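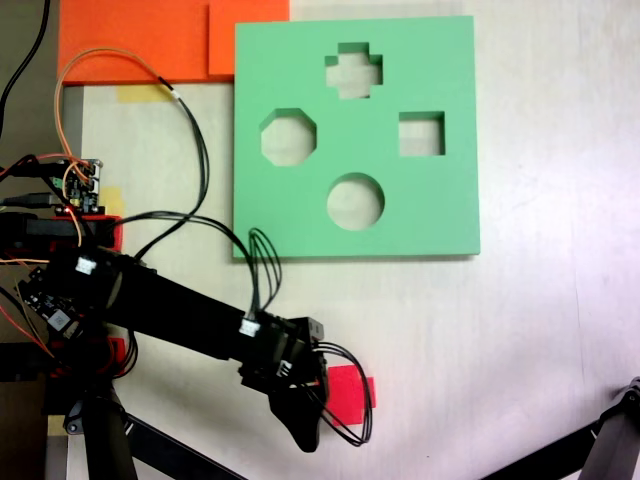
Unit 4: Form boards and cut-out templates

Course notes, Design of Learning Materials
Instructor: Ok-hee Kwak
Revised Feb 6, 2026

4.1 Scope

A form board is a flat panel with one or more shaped openings, each meant to accept an insert of the same outline. This unit covers the choice of shapes, the spacing of openings, the clearance between insert and opening, and cutting in soft sheet stock. Puzzles with interlocking pieces are covered in Unit 5. The reference layout for this unit is a square board with four openings: a cross near the top center, an octagon below it and to the left, a square to the right at nearly the same height as the octagon, and a circle beneath them, slightly left of center. The same layout is used in the exercises at the end.

4.2 Shape and symmetry

The rotational order of a shape is the number of positions in one full turn in which it matches its own outline. For regular shapes:

Circle: any angle
Regular octagon: 8
Square: 4
Cross with equal arms: 4
Equilateral triangle: 3
Rectangle, not square: 2

The largest turn a user must make to align an insert is half the angle between matching positions. For the square and the equal-armed cross this is 45 degrees. For the octagon it is 22.5 degrees. For the circle it is zero. Order is only a partial measure of difficulty. A cross has inside corners, and each arm must clear its own slot, so a small angular error stops it sooner than it stops a square of the same overall width.

4.3 Confusable pairs

Two openings are confusable when an insert made for one can enter the other, or can rest on it in a way that looks correct from above. Octagon and circle are the usual pair. In the reference layout they are of similar size, so the pair has to be checked with care. The square is somewhat smaller than either.

Let d be the width of the octagon across its flats. A circle of diameter d fits inside the octagon and touches all eight sides. The width across corners is 1.082 d, so a circular opening must be at least that wide before the octagonal insert drops through. Between these two values neither insert enters the wrong opening, ignoring clearance. Add the clearance before relying on the result. With small boards the margin can disappear.

4.4 Clearance

Clearance is stated as the total difference in width between opening and insert, measured across the same axis. For a 40 mm square insert and a total clearance of 2 mm, the opening is 42 mm and the gap is 1 mm per side when centered. Do not state clearance per side on drawings for this course. Mixed conventions caused most of the marking errors last March.

If the opening and the insert come from the same cut, the clearance equals the width of material removed by the blade. With a knife this is close to zero, and the insert will bind in foam. Cut the insert from a second sheet, or trim it after cutting.

4.5 Webs and margins

The web is the material between two neighboring openings. The margin is the material between an opening and the outer edge. Measure both at the narrowest point. In soft stock a narrow web flexes when an insert is pressed in, which widens one opening and closes the next. Inside corners, such as the four in a cross, are where tears start. Stop each cut at the corner and finish from the other direction. Do not overcut.

4.6 Color

Use one color for the board and a clearly different one for the inserts. If inserts match their openings by color as well as by outline, the task can be solved by color alone, and results say little about shape matching. The tabletop also counts, as it shows through every opening when the board has no backing.

4.7 Exercises

1. Draw the reference layout at full size. Mark all webs and margins.
2. An octagonal insert measures 77 mm across flats. Find the smallest circular opening that admits it, with no clearance. (Check: 83.3 mm.)
3. Replace the square with a rectangle. State the new rotational order and the largest turn needed.
4. Read the Strebel handout on knife cutting and list the steps that change for thick sheet.

Drawings go to Luzius Frei in the workshop before any stock is cut.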